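I finally made it to the Jurkov open day on 18th December, after two years of saying I would and then getting distracted by Christmas shopping. Jurkov make small furniture, mostly things that sit on top of other furniture, and once a year they throw open the doors and let you wander through the whole place with a paper cup of mulled cider. I was in heaven!

The bus from Keltlow takes forever (get the one that goes by the reservoir, the other one stops at every farm), so I missed the first tour and joined the second with Natália Zelenák, who runs the finishing room. She talks fast and knows everything. They oil instead of varnishing, three coats on anything that gets handled a lot, and the smell in there is wonderful, sort of like walnuts and warm bread. I asked how long a coat takes to cure and got a ten-minute answer, which I loved and the man behind me did not.

Then came drawers. I had no idea there was so much to say about drawers! The trick is leaving enough of a gap for damp weather without the thing rattling all summer. We each got to plane down a drawer side that was too tight, and mine went from stuck to sloppy in about four strokes. Oops. 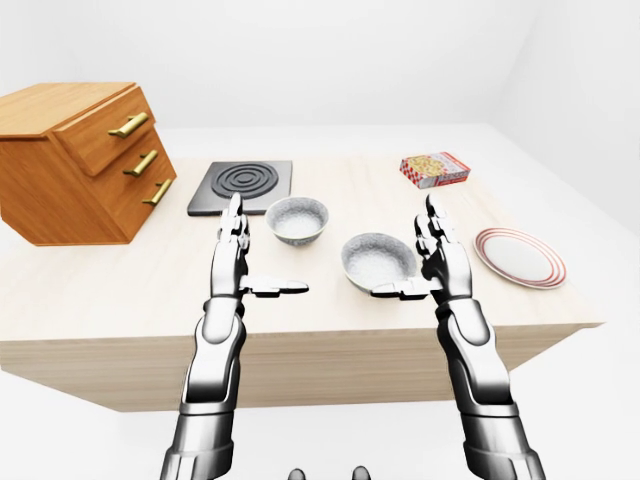

Three drawers, brass bar handles: my kind of cabinet.

Lunch was potato soup in the loading bay, and I got talking to Miloslav Vaněk, who has been coming since the first open day and still uses the letter tray he bought at it. He told me to skip the gift table and go straight to the seconds shelf in the back hall. Good advice! I found a little box with a knot in the lid for 97, and a gorgeous writing slope marked 479 that I picked up and put back more times than I want to admit. The big desk by the door was 900, so I just patted it.

Wear real shoes if you go, the floor is freezing, and bring a bag with handles. My box has stamps in it now, and the lid sticks a bit when it rains.

Contact | © Nulby Days Out | Back to top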